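FROM THE SLEEPING PORCH

Warm Nights, Cool Beds: What We Learned From Your Summer Bedding Letters

Well, you answered! When the April issue asked how everybody keeps a bed comfortable once the heat settles in, we figured on a small stack of replies. We got 466 of them, by mail and by email, and one written on the back of a seed packet. Reading them has been the best part of the season so far, and there's no way to fit them all in, but here are the ideas that came up again and again, plus a few that came up exactly once and that we can't stop thinking about.

Start with the layer you lie on

By far the most common advice was to stop worrying about the top sheet and look at what's underneath you. Many of you grew up sleeping on a summer mat of one kind or another, and you wrote about it with real love. Rush, rattan, split bamboo, thin cotton, stiff linen - people have strong loyalties! The idea is the same in all of them. A smooth, flat layer doesn't hug your skin the way a thick mattress pad does, so air can move a little and you don't wake up stuck to the bed.

A reader in Retevcombe says her family unrolls theirs on the first night that anyone complains, and it stays down until the first morning that anyone asks for socks. That's the whole rule, and it has worked for 36 years. Another household airs theirs over the porch rail before the first use, because a mat that has spent the winter in a closet smells like a closet. We tried this with our own (an old one, a bit curled at the corners) and an afternoon outside made a huge difference.

If yours has curled, several people suggested rolling it the opposite way overnight and then laying it out flat under a few heavy books. Go gently if it's brittle. One letter recommends wiping it first with a cloth that has been wrung out hard, then letting it dry all the way before it goes near the bed. We did the corners only, and they relaxed nicely.

Pattern is welcome

A fair number of you feel that summer bedding has gotten too plain. White, gray, oatmeal, more oatmeal. We agree! A bed takes up so much of a room, and a lighter season seems like the right time to let it be cheerful. Letters mentioned lemons, sailboats, big loopy flowers, and lucky characters like 福, the one for good fortune, which lots of families hang on the door at New Year and some of you like to have around the rest of the year too. Keep the colors you love. You're the one who has to look at it at five in the morning when the birds start.
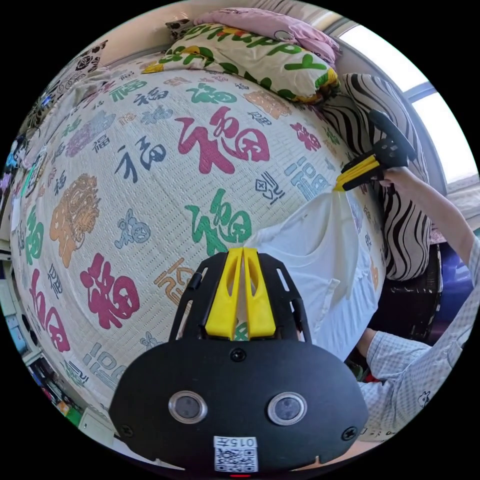

The Kalla method

This one comes from the Kalla Street building, where the top-floor apartments catch the sun all afternoon and hold on to it until midnight. The neighbors up there have worked out a routine together, and three different households wrote in to describe it, with small disagreements that we enjoyed very much.

It goes like this. Shades down on the sunny side by 10 in the morning, before the room has a chance to warm up. Bedding folded back to the foot of the bed so the mattress can air. Windows stay shut through the hottest stretch, then open on both sides of the apartment once it's cooler out than in. A fan goes in the window on the shady side, facing in, and a second one across the apartment, facing out. Two of the households run both fans all night. The third swears that an hour is plenty and that after that you're only paying for the noise.

We tried it for a week and came down on the side of the long run, mostly because we like the noise.

Pillows, a minority report

Almost 40 letters were about pillows and nothing else. You people care about pillows. The favorite trick is simply to keep a spare in the coolest room and swap it in at bedtime. Buckwheat hulls have a loyal following for summer, since they don't hold heat like a big puffy pillow does, though everyone who recommends them admits to the rustling. If you share a bed, maybe ask first.

A longtime reader who sews makes summer pillowcases out of worn-out cotton shirts, with the button front as the opening. She leaves the pocket on and keeps a handkerchief in it. We love this so much. If any of you make one, please send a picture.

Washing in the hot months

You asked us last year for a simple schedule, so we put the question to the folks at Matsuda Laundry, who have been patient with us before. Their advice was short. Sheets and cases get washed more often in summer than in winter, once a week if you can manage it. Skip the softener on anything you want to breathe, and hang things out whenever there's a breeze. For woven mats, follow the tag if there is one. If there isn't, stick to the damp cloth and plenty of drying time, and don't fold along the same line every fall.

They also mentioned that people tend to overload the machine with summer blankets because they look so thin. Guilty! Ours came out much fresher once we split the load.

Coming up at the Retari Room

The bedding swap is back, and it's in the Retari Room again, from 2 in the afternoon until the tables are bare. Bring clean sheets, light blankets, mats, curtains and pillowcases in usable shape. Used pillows we can't take, sorry. Odd-sized pieces are very welcome, and last time the crib sheets and the extra-long twins went first. There will be a mending corner with two sewing machines, so if you have a torn hem and no patience, come on by and somebody will help you get it done.

Next issue we're moving on to screens and screen doors. If you've got a good way to patch one without it looking patched, write to us soon, and tell us what kind of screen it was.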